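April, 6.40 a.m.

Rain gauge at Sotdale read 2 mm overnight. Tank is at 3,000 litres by the sight tube, unchanged from last night, so the first-flush diverter is still taking everything the roof gives it. Emptied the diverter and reset the drip valve to one drop every second or so. The mesh had gum leaves in it again.

Bore pump ran for 40 minutes to fill the trough line. Pressure held steady at the house end but dropped off at the Vunside gate, where the old poly pipe narrows. I suspect the joiner. Dug back to it with the small spade and found damp clay on the downhill side only. Left it open to look at tomorrow. If the clay is wetter I will cut the section out and put in the new fitting from Clirport.

Shakuntala Kanaujia rang at lunch about the shared meter. Her reading and mine differ by 192 litres for the month. Mine is taken in the morning and hers at night, so part of it may be timing. We agreed to both read at 7 a.m. from now on and compare again at the end of the month. Kushwaha want the figures in kilolitres, to two decimal places.

Afternoon: greased the float valve, replaced the washer on the yard tap (half inch, last one in the tin), wrote up the log. Need washers, thread tape and a second hose clamp. Wind swung to the south after four and the cloud broke up. No more rain expected.
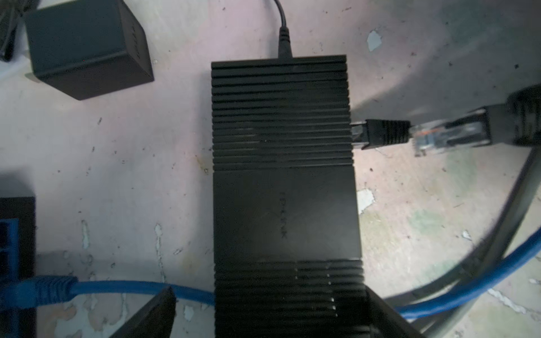
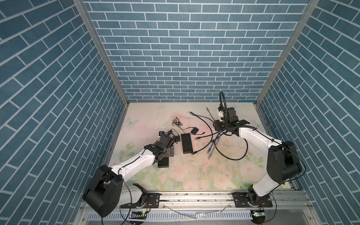
First: TP-LINK unit, from above. Second: brick-pattern walls and floral mat.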